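The Shed Shelf, One Bin at a Time

Posted October 26, 2023 in Sorting & Storage, Camping Stuff, Small Victories
14 comments | 61 shares

If you've been reading along since July you know that I promised myself (and my sister, and my sister's husband, who has been very patient about the boxes in his garage) that I would go through everything that came home from the cottage at Cumham before the cold weather set in. Well, it's nearly set in. I'm writing this in two sweaters. But I have gotten through all of the outdoor boxes and most of the kitchen ones, and since so many of you wrote to ask how it was going, I thought I'd put up a gallery page with my notes and let you see for yourselves.

A word on how I work, for the newer readers. I carry one box in at a time, I put a pot of coffee on, and I take everything out. Then I put back only what I'd want to find there on a dark evening when something has gone wrong with the gutters. The rest gets given away, or goes to Vasco Vilela down the road, who fixes up old tools and lamps and is always glad of parts. I tried the other way, the one in all the books, where you gather every single thing of one kind from all over the house and look at it in a pile, and I got as far as the string. There was so much string! I sat down on the floor and read an old magazine instead, and that was the end of that method for me.

Before I get on to the bins, a little about the boxes themselves. They came from three different moves, so some say Vistham on the side from when my parents lived there, some say nothing at all, and one says "MISC. GOOD" in my father's capitals, underlined twice. I was very excited about that one. It was full of jar lids. Good ones, I suppose! I kept a handful for the jam and took the rest to recycling, and I felt like a traitor all the way there and much lighter all the way home.

What I was really after was a set of what I've been calling grab bins. You know how it goes: the power flickers, or you need to tape up a parcel, or the raspberry canes have come down across the path, and you spend half an hour hunting for the one thing you need, and then you find it in the drawer with the birthday candles. I wanted a few everyday things to live together in the open, where a person could walk up and take them without moving anything else first. No lids, no stacking, no labels (I love a label, but I write them and then ignore them).

So the first bin got the handy things, and I'll admit I fussed over it far longer than it deserved. I had a hammer in there for a day. I had a ball of the famous string. Out they both came again, and I'm happier with less in it. 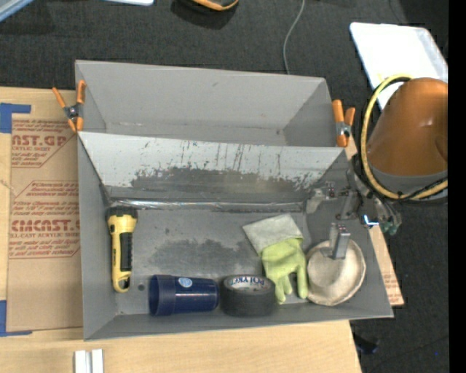

The handy bin: flashlight, navy cup, a fat roll of tape and a yellow-green glove, with the top section still free.

I'm so fond of that old bin. It's scratched and rubbed dark on the divider, and that bit of silvery tape along the foot of it catches the light in a way I find quite cheerful. I did think about buying a matching set from Grateck, who do a nice plain one, and I even had it in my cart online. But the bin I've got has two compartments and holds things, and I couldn't think what more I was asking for. The money went toward bulbs for the front bed, and come spring I expect I'll be very pleased with myself.

The flashlight is the thing I'd save from a fire. I like a yellow one, for the plain reason that I can spot it when I'm in a hurry, and the loop on the end means it can hang on the hook by the back door when we're expecting a storm. My habit is to try the switch whenever the clocks change. I used to keep spare batteries right beside it, but they rolled around and drove me up the wall, so now they live in the kitchen drawer in a little tin.

The cup gets more questions than anything else I own. I use it for screws! Whenever I take something apart, a hinge or a lamp or the back of the radio, the screws go straight in the cup and the cup stays beside me until the job is done. Before the cup I lost one to the heating vent, and I can still hear it going down. It's plastic, so it doesn't matter if I knock it off the step, and I do knock it off the step. Any cup would do, of course, but once a cup has been out with the screws I don't want it back with the tea things, and I'd suggest you choose one you don't mind losing from the cupboard.

Then there's the tape. I've become a bit of a bore on the subject of tape. You can make out POLYKEN in blue around the inside of the core, if you're the sort of person who likes to know. I like a thick roll for the simple pleasure of it, and I fold the end under itself each time so I'm not picking at it with my thumbnail for ten minutes. My mother taught me that, and she was a woman who once mended a wheelbarrow, a rain boot and a library book in one afternoon. (The library was not pleased about the book.)

As for the glove, I wanted it for its wide cuff, which is what you need for brambles. Wei at the garden center talked me into long cuffs years ago, after I turned up with my wrists all scratched, and I have never gone back to the short kind. Bright colors are a help too. I have left brown gloves in flower beds and found them the following year with something living in the thumb.

I've had a couple of notes asking what will go in the other half of the bin. For now, I'm leaving it be! I'm a great one for filling a space just because it's there, and I'm trying to learn to let one sit. It may end up with the twine and the good scissors, once I've tracked down the good scissors. My sister says it will have mail in it by Christmas, and she's known me a long time.

A few other odds and ends from this round, for those who are keeping track of your own clear-outs:

The camping pans went to my nephew, along with the little stove. He's taking them up to the lake with his friends and has promised to scrub them, and I've promised to believe him.

The 1000 piece puzzle of the harbor is done and I'm sorry to report that it is a 999 piece puzzle. I've put a note in the box so the next person doesn't take up the rug looking for the missing bit of sail, as I did.

I sold the folding chairs for 90 dollars to a very nice couple with a new porch. They sat down in them on my driveway to be certain and stayed for a cup of coffee, and by the time they left I knew all their plans for the railing.

The paint cans are still in the shed. I know. The drop-off place has odd hours and I keep missing them, but I've written it on the calendar in red for the 17th, and you have my permission to scold me if there's no mention of it in the next post.

Next up are the kitchen boxes that I've been walking around, mostly baking tins and a truly surprising number of egg cups, considering that my parents didn't care for boiled eggs. If any of you collect them, send me a note and tell me which sort you like, and I'll set a few aside before the rest go to the church sale.

Do tell me in the comments what you keep in your own handy bin, if you have one. I read every one of them, though I'm slow to answer when there's gardening to be done.

Filed under: Sorting & Storage, The Cumham Boxes, Things I Kept
14 comments | Leave a comment | Share this post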